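Curnis cell – progress report to Nisum, second period
Prepared by Maxence Vidal, Jesdale workshop

Hello all. I know the last report was mostly apologies for late parts, so I'm glad to have some proper news this time! The Curnis cell is back together, it's running most days, and the maintenance routine we promised you is written down in a binder with coffee on the cover already.

Quick reminder of where we left off. The arm had been losing its zero overnight, the wrist camera mount had worked itself out of line, and the finger pads were in a sorry state. You asked me to stop patching and do one thorough service before we went any further with the handling trials. So that's what most of this period went on.

The wrist came first. I pulled the gripper off, cleaned out the coupling and found one of the four mounting bolts had stretched (you could feel it going soft as you tightened it). I replaced all four, because I didn't trust the other three after that. The camera bracket went back on with thread lock and a paint stripe across each screw head, so anyone walking past can tell at a glance if something has moved. I wish I'd done that in the first place.

Then the fingers. We were using the old rubber-faced ones from Hoarau, and they were fine on boxes but they snagged on anything woven. I've gone over to the plain tapered set. They're easier to wipe down and they get into tight spots much better, and the basket is our favorite way of making life hard for them. 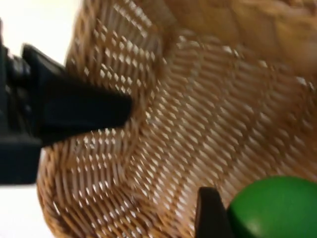
Page last changed: December, 4:10 p.m.

The green ball down in the wicker is the test piece I keep coming back to after any work on the gripper. It's smooth and round, and the curved side of the basket is right there waiting for a fingertip to lean on it. I run the pick 30 times after a service and log anything that looks off – a finger that touches early, a grip that closes crooked, a cable that pulls when the wrist rolls. If the log is clean, the cell goes back on the schedule. If it isn't, I start again at the coupling, grumbling.

I also learned to keep an eye on the weave itself. Broken bits of cane can end up in the finger slides, and it doesn't take much to make the slides gritty. There's now a soft brush on a hook by the controller, and a line in the binder that says to use it at the end of every basket session. Cheapest fix in this whole report.

The overnight zero problem was a tired backup battery, plus a connector that hadn't been pushed fully home. Both sorted. I left the cell powered down for a long weekend to be sure, and it came back with its zero exactly where I'd left it. Very happy about that one.

Calibration has taken longer than I told you it would. The plan had it down as a morning's work and it ate most of a week, mainly my own fault for loading an old tool offset and then chasing the error all over the place. The good part is that the procedure is now short enough to do before the first coffee. You clear everything off, send the arm low over the white work surface, check the height at each stop and compare with the sheet.

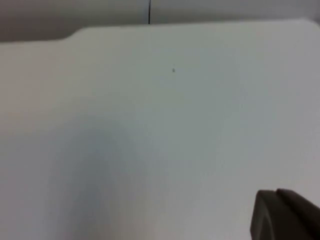 Last updated in December by M. Vidal

One thing I've added to that check is a proper look at the surface through the wrist camera before anything gets put down on it. It's pale and plain, so even a tiny dark speck stands out, and I'd like people to go and find out what a speck is before they carry on. A soft shadow, probably from the arm, shows up at low heights too, and I've put a note in the binder about the lighting so the next person doesn't lose an afternoon to it like I did.

Money: parts and consumables came to $418 for the period, with the battery being the biggest item. We still have $3,000 set aside for the spare wrist unit. I'd like to hold on to it until the quote from Hoarau comes back, if that's all right with you.

Still to do:
Second set of tapered fingers, so one can be cleaned while the other works
Cable guide for the wrist (the current one is zip ties and hope)
Training for 3 more people on the morning check
Grease interval, which I'm guessing at until we have more hours on the arm

If somebody from Nisum wants to come by Jesdale and watch a service, please do. Mornings are best, and bring shoes you don't mind getting grease on.

Maxence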